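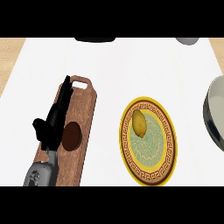
Produkte / Simulation / Datenerfassung

Skindale Tischszenen-Paket
Artikelnummer SK-322

Das Tischszenen-Paket erweitert den Simulator Skindale um Küchenaufgaben für Greifarme. Es dient zum Aufzeichnen von Vorführungen, mit denen lernende Steuerungen trainiert werden. Bedient wird der simulierte Arm von Hand über das Eingabegerät Yurchenko oder über ein eigenes Skript.

Zur Szene mit weißer Tischfläche gehören unter anderem ein Schneidebrett aus Holz mit Griffloch, ein Teller mit Mäanderrand, eine Schüssel und eine gelbe ovale Frucht. Lage und Drehung der Gegenstände lassen sich vor jedem Durchlauf festlegen oder zufällig wählen.

Lieferumfang
24 Aufgabenvorlagen
6 Tischanordnungen
100 aufgezeichnete Vorführungen als Startdatensatz
Handbuch (PDF, Deutsch und Englisch)

Aufzeichnung
Gespeichert werden Kamerabild, Gelenkwinkel, Greiferöffnung und die Posen aller Gegenstände. Jeder Durchlauf liegt in einem eigenen Ordner. Abgebrochene Durchläufe bleiben erhalten und werden in der Übersicht als unvollständig geführt. Wer sie nicht im Training haben will, setzt beim Export den Filter "nur vollständige".

Voraussetzungen
Skindale Grundlizenz, Grafikkarte mit eigenem Speicher. Das Eingabegerät ist nicht enthalten und wird getrennt bestellt.

Lizenz
Eine Lizenz gilt für einen Arbeitsplatz. Aufgezeichnete Daten gehören dem Anwender und dürfen weitergegeben werden, die 3D-Modelle der Gegenstände nicht.

Lieferung
Download nach Zahlungseingang, auf Wunsch auf Datenträger ab Lager Nendthorpe.

Technische Fragen beantwortet Khrystyna Panasiuk, Angebote für Hochschulen erstellt Gorazd Bošković.

Hersteller: Wivholm
Stand: 15. Oktober 2018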